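Chapter 6
Trade Fairs and Temporary Markets on Campus

Learning goals
After reading this chapter you should be able to describe how a campus market is approved, explain how stall fees are set, and compare the costs and benefits for students, sellers and the institution.

Most large campuses have at least one open space where people pass on their way to class. Sellers have always been drawn to these places. A student who would never travel across town to look at phone covers or second-hand books will stop for a minute if the table is beside the path to the library. The seller gets foot traffic without paying for a shop, and the university gets a fee.

The arrangement sounds simple, but it raises questions that run through the rest of this book. Who decides which sellers are let in? What happens to the grass, the noise and the rubbish? Should a student who sells T-shirts pay the same as a national company?

Consider Welora College, where the December market fills the main courtyard. The events office, run by Ruth Sotelo, divides the courtyard into 122 numbered sites. An outside business pays $400 for a site. A student group pays $100, and may share the site with one other group. Applications close six weeks before opening, and late requests go on a waiting list.
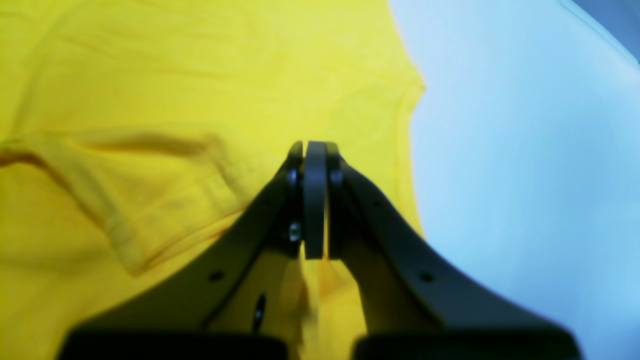

Figure 6.1 Yellow T-shirt. Clothing is a common line at student stalls.

Student sellers tend to deal in goods that are cheap to buy in bulk and easy to carry. Clothing, stationery and snacks are typical. Orlando Villca and Deisy Escobar began selling printed shirts under the name Takitz in their second year. They kept a notebook of every sale and found that most of their trade came between noon and two o'clock. After that they opened only for the lunch period and used the rest of the day for classes.

Outside businesses behave differently. Hellar, a regional phone retailer, treats its site mainly as advertising. Its staff hand out flyers and sign up new customers, and few goods change hands at the table. For a business of this kind the fee is part of a marketing budget - it does not need to be earned back on the day.

The two kinds of seller do not always get along. Anselmo Espinoza, who teaches in a building facing the courtyard, has complained more than once about loudspeakers during lectures. Student groups have complained that the best sites go to whoever can pay in full at the time of booking.

Section 6.1 looks at the approval process in more detail, starting with the application form and the site plan.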